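Chapter 6
When the Machine Learns the Task

Chapter Outline
6.1 Tasks, Jobs, and the Difference Between Them
6.2 Teaching by Demonstration
6.3 Pay, Grading, and the Value of Skill
6.4 Consultation Before and After Installation
6.5 The Supervisor's Changing Role

Learning Objectives
After studying this chapter, you should be able to:
Distinguish between the automation of a task and the automation of a job.
Describe how the knowledge of experienced workers enters an automated system.
Identify the points at which a change in method calls for a review of pay or grading.
Assess a consultation plan against the standards set out in Section 6.4.

Opening Case: The Finishing Room at Kardale

Kardale makes quilted household textiles in the port district of Cerkport. At the time of the events described in this chapter the company employed 335 people, of whom 52 worked in the finishing room. Finishing covers everything that happens to a quilted piece after the layers have been stitched together: the edges are bound, the binding is checked, loose threads are trimmed, and the piece is folded and passed to packing.

Cutting and quilting had been mechanized at Kardale for many years. Finishing had not. The reason usually given by managers was that soft goods are hard to handle by machine. A metal part keeps its shape when it is lifted. A quilted cloth sags, folds over on itself, and must be held at more than one point if its edge is to be presented for inspection. A person does this without thinking about it, and for that reason the work was seldom written down. The company's job description for the finishing grade ran to less than a page and used the word "handle" to cover most of what the employees did during a shift.

In September the company's directors approved a trial of robotic handling, to be carried out with Skandedari, a supplier of automation equipment. The trial was limited to the turning and holding of bound edges. No positions were to be removed while it was in progress, and this commitment was given in writing to the employees' representatives at Ríos, the union local that covers the plant.

The method chosen was teaching by demonstration. Under this method an engineer does not write out each movement of the machine in advance. Employees perform the task with hand-held grippers whose fingers open and close much as the machine's own fingers will. Cameras on the grippers record what is done, and the recordings are used to train the control system. The employee's pace, the choice of where to take hold of the cloth, and the small corrections made along the way all become part of the record.

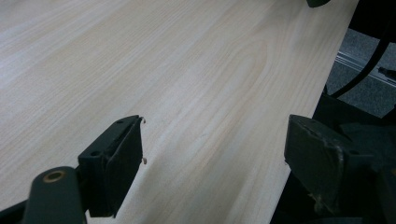
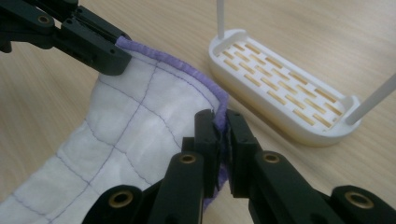 Figures 6.1 and 6.2. Hand-held grippers in use: over a wood-grained panel (6.1) and on a quilted cloth with purple binding (6.2).

The employees who took part in the trial were drawn from the finishing room and continued to be paid at their usual rate. This arrangement was the first matter to be questioned. Several of those selected pointed out that they were no longer only finishing quilts. They were being asked to repeat a single action many times, to hold tools that were heavier than the cloth, and to accept that some of their attempts would be set aside as unsuitable for training. An experienced finisher could complete a piece by hand in much less time than the grippers allowed. Employees who had taken pride in their speed found themselves working slowly and being told that slow work was what the project required.

Yoshinori Minami, the finishing supervisor, raised the question of grading with the personnel department. His note, dated 2026-01-02, is reproduced here in part:

"The people on the demonstration bench are doing two jobs. They are handling cloth, and they are deciding what good handling looks like. We pay for the first. I would like to know who in this company is responsible for putting a value on the second, and whether it will be done before the bench is taken down."

The personnel department replied that the existing grade included "assistance with new equipment" and that no change was needed. The union local took a different view. It argued that assistance with new equipment had always meant learning to operate a machine that was already complete. At the demonstration bench, by contrast, the equipment could not be completed without the employees. The local asked for a temporary allowance for each shift spent on demonstration, for a limit on the length of each session, and for a written statement of how the recordings would be used once the trial was over.

The last of these requests proved the most difficult to settle. Skandedari regarded the recordings as technical data produced in the course of its contract. Kardale regarded them as company property. The employees had not been asked. Although the cameras were directed at the hands and the material, some finishers were uneasy that their method of work, learned over years, might be supplied to other plants in other towns. Others had no objection to this but wished to be told.

A survey of the finishing room was carried out by the company and the local together. It was anonymous, and 94 percent of those who received the form returned it. The replies did not show general opposition to the machines. The holding of bound edges was widely disliked; it tires the hands and leaves little room for variety. What the replies did show was uncertainty. Employees wanted to know which tasks would remain, whether inspection would be treated as a separate and better paid duty, and what would happen to new employees, who had traditionally begun with edge work before moving on to anything else.

The point about new employees deserves attention, and we shall return to it in Section 6.5. At Kardale the simplest task was also the place where a beginner learned how cloth behaves. If that task passes to a machine, the company must find another way to teach what it used to teach. A saving in labor at one end of the process may therefore create a cost in training at the other – a cost that rarely appears in the proposal placed before the directors.

Tasks and Jobs

It is common to hear that a machine has "taken a job." In most workplaces this description is too broad to be useful. A job is a collection of tasks, held together by custom, by the layout of the building, and by the terms of employment. Machines are introduced task by task. When one task is withdrawn from a job, the remaining tasks must be arranged again, and someone must decide how. That decision may be made openly, through consultation, or it may be left to happen by itself, shift by shift, as supervisors fill the hours that have become free.

In the Kardale case, the task under trial was a small part of the finisher's day. The plan put forward by the company called for 800 recorded demonstrations before any machine would be tested with ordinary production. During that period the job itself was already changing, although no machine had yet been installed on the line. Students should note the order of events. The effect of automation on working people often begins in the preparation stage, when methods are being observed and recorded, and an agreement that takes effect only on the day of installation may come too late to cover it.

Key Terms
Task: a unit of work with a recognizable beginning and end.
Job: a set of tasks assigned to one position under agreed terms.
Teaching by demonstration: the training of a machine from recordings of a person performing the task.
Regrading: the formal review of a position's pay level following a change in its content.

Before You Read Further

Consider a workplace known to you. Choose one job and list its tasks in the order in which they are usually performed. Mark those which a new employee would be given first. Then write a short paragraph on what that employee learns from them, apart from the task itself. Keep your notes, as you will need them for the exercise at the end of Section 6.1.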